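7.3 Arm stops while reaching into the cabinet

Fault 2 on the Tornmont controller means the right arm has stalled inside a compartment. Keep clear of the table until step 3 is done.

1. Press the red stop button.
2. Wait for the drive light to go out.
3. Set the key switch to HOLD.
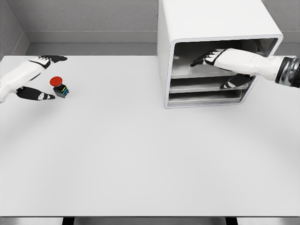
4. Release the wrist brake and draw the arm straight out. Do not lift it against a shelf.
5. Enter the fault in the Wynne log.

CAUTION: The arm can drop when the brake is released. Support the forearm with one hand.

7.4 Restarting

1. Turn the speed down to 100 mm/s.
2. Run the left hand through one pick and hold.
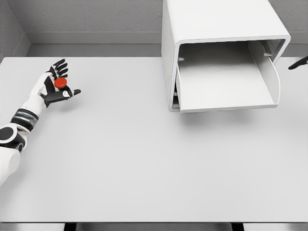 Can I restart at full speed if the fault has cleared?

Stay at the low speed until one full cycle has run without a stop. If the fault comes back, leave the key at HOLD and call Gianni Monti.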